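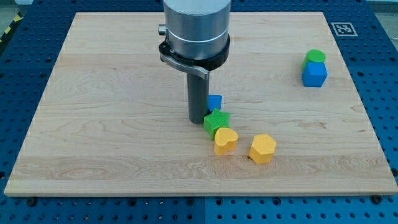 Home Posts Replies Media Likes

Skukomora Bench Notes
21 Oct 2019

1/ Finished reworking the sorting board for the small foam blocks. Maple, wavy grain, oiled in July and left alone after that.

2/ The grain is the part people ask about. It makes a busy background. Small blocks are still easy to pick out by color, less easy by outline.

3/ The board lies flat on the blue perforated platform. Black bolts along the front edge. They have held it so far — I check it with a straightedge before each session anyway.

4/ Foam marks easily. I keep the blocks in a Pinen tin with a loose lid and throw out any with a torn corner.

5/ Spacing matters more than angle. A diagonal line is fine. If two blocks touch they tend to drag each other, so I leave at least 6 mm.

6/ Edges: sanded with 60 grit, then some 40 strokes by hand with a fine pad. The front edge got the most work.

7/ Someone suggested a Sang cork mat on top. Tried it. Crumbs in the foam pores within 2 days, back to bare wood.

8/ Next is a second board from the Nastinov offcut, same thickness, plainer grain. Will post measurements when it's flat.

Contact — Terms — © Skukomora Bench Notes — Back to top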